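In Defence of the Chopstick Cup

My sister-in-law owns 40 matching forks and keeps them in a drawer with felt in it. I have a pink cup. Chopsticks go in it, the long wooden ones, and it lives out in the open where people can reach it, which she considers a sort of moral lapse.

The drawer lobby talks as if a kitchen were a showroom. A drawer is where you put the thing you want and then the garlic press on top of it. I lost a good pair of tongs that way in May and have stopped grieving. 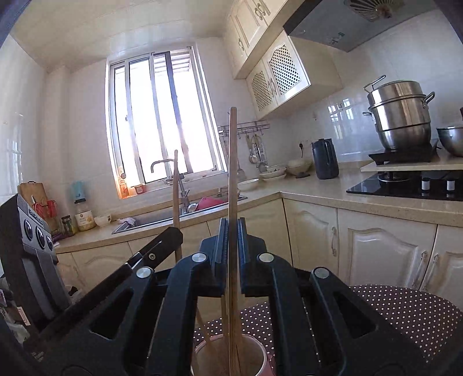 The pink cup, on the polka dots.

Yes, they lean. One of mine has a bend in it and I use it for stirring. Siham Chidiac, who has eaten at my table for nearly eight years, has never once asked me where the chopsticks are — she has asked about the forks, twice.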